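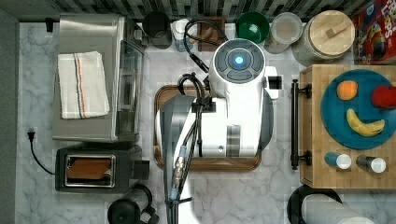

Which appliances may stay on the counter overnight? The toaster and the kettle, both switched off at the wall.

Wivton House, shared kitchen
Minutes of the residents' meeting, 5/17/21
Chair: Siwan Maddocks
Apologies: Lewis

1. Minutes of the March meeting
Approved with one correction. Item 4 should read "shelf", not "self".

2. Counter layout
The toaster oven and the two-slot toaster stay on the same side as the kettle. The chair noted that crumbs collect between the two and that the gap should be wiped after each use. Dish towels are not to be left on top of the toaster oven while it is on or cooling. A towel rail will be fitted inside the sink cupboard door. Cost not to exceed $36.

3. Outlets
The toaster and the toaster oven are not to be run at the same time as the kettle. The breaker has tripped 3 times since March. Volov to ask the electrician whether a separate circuit is possible and to report back. Cords to be kept clear of the sink.

4. Dry goods and cereal
Open boxes attract ants. Cereal is to be clipped shut or moved to a lidded canister within a day of opening. The canister with the wooden lid is for shared flour only. Jars without a label will be emptied at the end of each month. One objection recorded (Volov, who asked for two months). Not carried.

5. Butcher-block cart
Fruit on the cart is shared. Cups are to be put away after drying and are not to be stored on the cart. The top needs oil. Mesumura board oil was proposed and agreed, one bottle of 200 ml. First coat to be applied on a Saturday evening so that the cart can be left overnight. Fruit plate to move to the table for that night.

6. Paper towels
Use is up. Cloths to be used for spills on the counter. Paper is for grease only. The holder stays where it is.

7. Other business
Backsplash grout behind the canisters needs cleaning. Deferred.

Actions
Volov: electrician, item 3.
Lewis: towel rail, item 2.
Maddocks: board oil, item 5.

Meeting closed at 7:36 p.m.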